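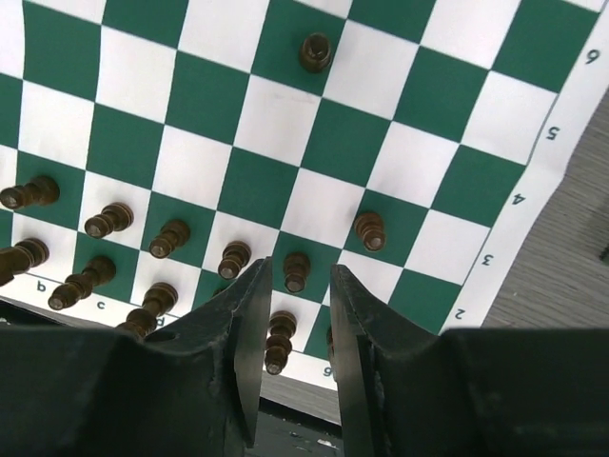

Nullwood Opens Registration for October Community Chess League

NULLWOOD - The Nullwood Parks and Library District has opened registration for its fall community chess league, which begins in October at the Rathjen Branch Library and the Brerkine Recreation Center. The league is open to district residents aged eight and older, and no rating or tournament experience is required.

The season will run for 18 rounds, with games starting at 6:30 p.m. Players will be placed in one of 3 divisions according to experience. Division assignments will be posted at both sites before the opening round and may be reviewed at midseason at a player's request.

The district is expanding the league after a full spring season, when the Rathjen site reached its limit of 70 players and a waiting list was kept through the final month. The addition of the Brerkine site will allow more families to play close to home.

Funding for the second site comes from a $3,286 grant awarded by the Olance Community Fund. The grant will pay for clocks, score sheets, large-print rule books and evening room hours at Brerkine. Sets and boards will be provided at both locations - players may also bring their own, provided the pieces are of standard tournament design.
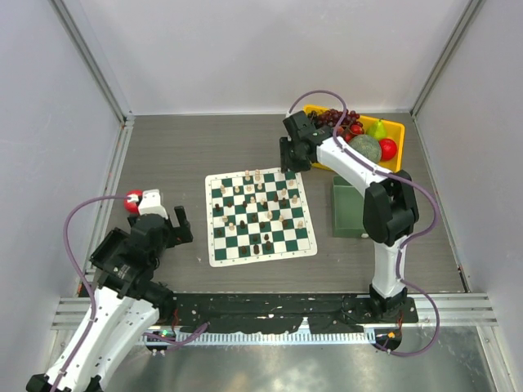 Is there a fee to join the league?

The league is free for district residents, and a library card or proof of address is all that is needed to register.

Registration forms are available at the front desk of either site and must be returned in person. Players under 13 need the signature of a parent or guardian. Those who miss the opening round may still enter through the third round, with half-point byes given for the rounds missed.

Beginner lessons will be offered at Rathjen at 5:30 p.m. on league evenings. No registration is needed for the lessons.

Media inquiries may be directed to the Nullwood Parks and Library District, Office of Public Information.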